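**Part-time evening cleaner, Ustelcombe Sports Hall**

We are looking for a cleaner to join the evening team at Ustelcombe. The post is permanent, two hours a night, 6 nights a fortnight, starting at 8.30pm once the last badminton booking has left. Start date is July if possible.

The work covers both changing rooms, the entrance hall, the stairs and the small kitchen. The main court is done by machine in the mornings and is not part of this job. You will also restock soap and paper, put the bins out and lock the side gate.
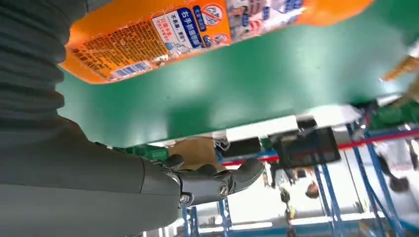 One of the present evening team, asked what applicants ought to know, said that the changing rooms take longer than anything else, that the drains want doing every shift and not when they start to smell, and that a person who dislikes working in near silence would be happier on mornings.

Experience is useful but we will train you. You need to be able to climb stairs and lift a full mop bucket. Gloves and tabard are supplied; please bring your own flat shoes.

Parking is free after 6pm. The Okel bus stops outside, and the last one back leaves at 10.50pm.

To apply, ask at the desk for a form or ring extension 2171 and leave your number. Please include one referee. We will see 4 people for a short chat and a walk round the building.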